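I bought new slides in March and have been meaning to throw out the old ones ever since. The old ones have now outlived two pairs of sneakers and my gym membership.
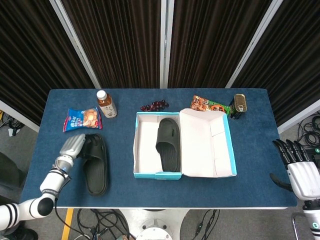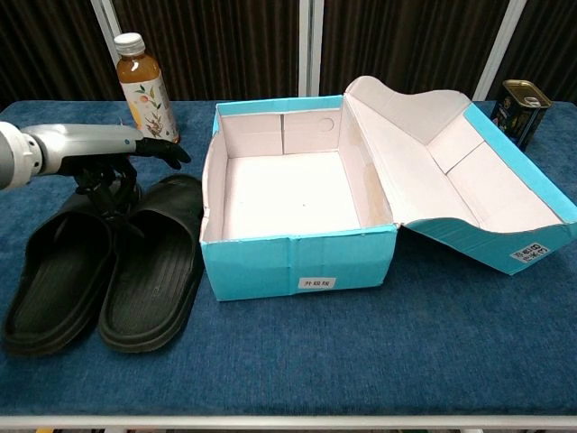 What I keep instead of throwing out

Shoeboxes, mostly. Up to 10 of them -- one holds receipts, one holds the lids of the others. Jinfeng says I have a problem. Jinfeng owns six tents.

Recent posts
The Dimgate bus, again
Soup for 150

6 comments | 10 shares
Back to top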